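Automatización | Talleres compartidos | Notas de prensa

El taller compartido Coto publica los planos y el código de Geludgate, un brazo clasificador de residuos construido por sus socios

Zamudio, octubre. El taller compartido Coto ha publicado la documentación completa de Geludgate, un brazo robótico de sobremesa para la clasificación de envases, diseñado y montado por socios del taller en sus propias instalaciones. El paquete incluye los planos mecánicos, la lista de materiales, el esquema eléctrico, el firmware del controlador y el programa de visión. El coste de los materiales, sin contar la cámara ni el ordenador, asciende a 400 euros.

Geludgate es un brazo de cinco ejes con pinza de dos dedos y apertura máxima de 100 milímetros. Los eslabones se fabrican con impresora 3D de filamento y los ejes giran sobre rodamientos comerciales. Las tres primeras articulaciones emplean motores paso a paso con reducción por correa; las dos de la muñeca, servomotores digitales. La base se fija al tablero con dos sargentos y puede desmontarse sin herramientas eléctricas.

El control de movimiento corre a cargo de Dreven, una placa desarrollada en el mismo taller. Dreven genera los pulsos de los motores, lee los finales de carrera y corta la alimentación de potencia si pierde la comunicación con el ordenador. La primera versión compartía masa entre los servos y la lógica, lo que provocaba reinicios al cerrar la pinza bajo carga. La revisión publicada separa ambas alimentaciones y añade un condensador de 1000 microfaradios a la entrada de los servos.

La tarea de referencia consiste en tomar objetos ligeros depositados sobre una mesa y soltarlos en el recipiente que corresponde a su categoría. Se eligieron vasos y botellas por ser piezas de poco peso y geometría sencilla que, sin embargo, exigen estrategias de agarre distintas: el vaso de papel se deforma si la pinza aprieta en exceso y la botella transparente ofrece poco contraste a la cámara.
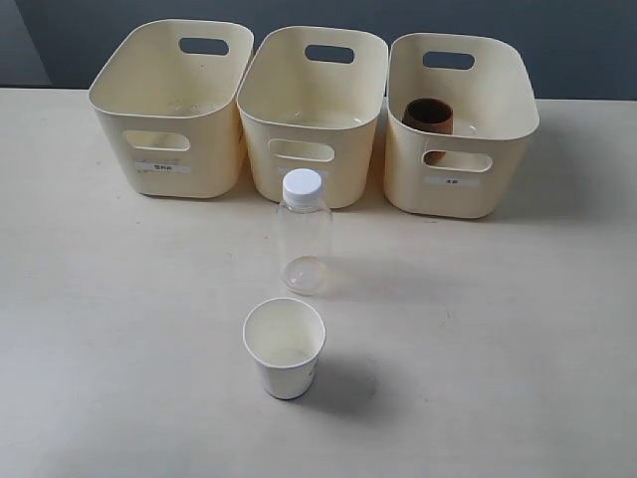 Mesa de pruebas con tres cubetas de color crema al fondo, una botella transparente y un vaso de papel blanco. En la cubeta de la derecha, un vaso marrón.

El programa de visión trabaja en dos pasos. En el primero separa los objetos del tablero y calcula su posición sobre el plano de la mesa. En el segundo asigna una categoría y escoge la altura de agarre. Para las botellas, el sistema busca primero el tapón, cuyo contorno se detecta con mayor fiabilidad que el cuerpo, y sitúa la pinza por debajo del hombro. Los vasos se toman por el tercio superior, con la corriente del servo limitada.

La calibración entre cámara y brazo se realiza con un patrón impreso y debe repetirse cada vez que se desplaza la base. El manual dedica un capítulo a este procedimiento, junto con una tabla de errores habituales y los valores de tensado de las correas.

"El brazo es la parte que menos ha cambiado desde el primer prototipo. La mayor parte de las horas se ha ido en el cableado y en la calibración", señala Elvia Cervantes, responsable técnica del proyecto en Coto. "Hemos incluido en el repositorio las piezas descartadas y el motivo de cada cambio, para que quien lo replique no tenga que repetir las mismas pruebas".

La lista de materiales consta de 51 referencias. Las piezas impresas caben en una impresora doméstica de formato medio y no requieren soportes, salvo la carcasa de la muñeca. El montaje exige soldadura básica y un juego de llaves Allen. La versión actual no admite objetos con líquido en su interior ni envases apilados, y no está prevista para funcionar sin supervisión.

Los planos y la documentación se distribuyen con licencia abierta, que permite su modificación y uso comercial con mención de la autoría. El código se publica por separado, con su propio registro de cambios.

Los socios de Coto pueden reservar el puesto de montaje en el horario habitual del taller. Las consultas técnicas y las solicitudes de medios se atienden en la dirección de contacto del proyecto, a la atención de Elvia Cervantes.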